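Building a hand-held gripper at the kitchen table: setting the fingers

Part 3 of the Dendirow build. Parts 1 and 2 covered printing and the trigger.

If you've followed along this far you have a body, a trigger and two long fingers that more or less meet. The forum will tell you you're finished. I don't believe it, and after rebuilding mine twice I'd ask you to spend another evening on it before you call it done.

What you need

The assembled gripper
Screwdriver that fits your body screws properly
A strip of paper
A kitchen scale
A shallow tray and a bag of mixed snacks in wrappers

Step 1. Square the fingers

Loosen the body screws half a turn. Close the fingers on the strip of paper and pull. If it slides out at the tips but sticks near the base, your fingers are toed out. Nudge them in, snug the screws in a cross pattern and try again. Deming Fu's instructions say to do this once. Do it until you get the same answer three times running.

Step 2. Check the squeeze

Close the fingers on the edge of the scale pan with the trigger at its first click. I aim for 200 grams. The original write-up claims you can go to 1000 without marking anything, and I'd love to know what they were picking up, as mine crushed a wafer well short of that. Start low.

Step 3. Open and close it

Ten slow cycles, empty. Listen for a tick at the end of travel. A tick means a screw is touching the linkage, and no amount of grease will fix it. Back the screw out and use a shorter one.

Step 4. Try it on real packets

Foam blocks are the usual test and they flatter every gripper ever made. Wrappers are slippery, they crinkle, and the seam is never where you want it. Fill the tray with different sizes, packed close enough that the fingers have to find a gap. Come straight down, open only as wide as you need, and close on the small stuff first.
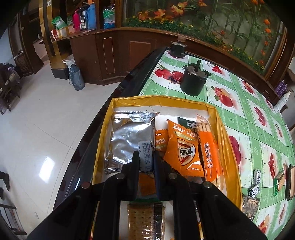 Fingers down in the snack tray, with a small white packet between them.

Keep the tray shallow for now. With tall sides you'll end up tilting your wrist to clear the rim, and then you're testing your wrist. Write down each miss and what kind of wrapper it was. Nearly 10 misses in my first session were on foil, and I had been blaming the trigger.

Step 5. Leave the motors alone

Yaqin Bai asked whether it's worth adding a geared motor at this stage. I say no. A motor will repeat whatever mistake your fingers are making, only with more force. Get clean picks by hand, then think about it. The Birar mount does look tidy, but I haven't seen anyone post results from it past the first week.

If it still drops things

Check the tips for dust before you change anything. Next, go back to step 1. Rubber sleeves come last, and I'm not sold on them: they grab well for a day and then pick up every crumb in the tray.

Updated 25th May: corrected the screw order in step 1. Thanks to Meifang Wan for catching it.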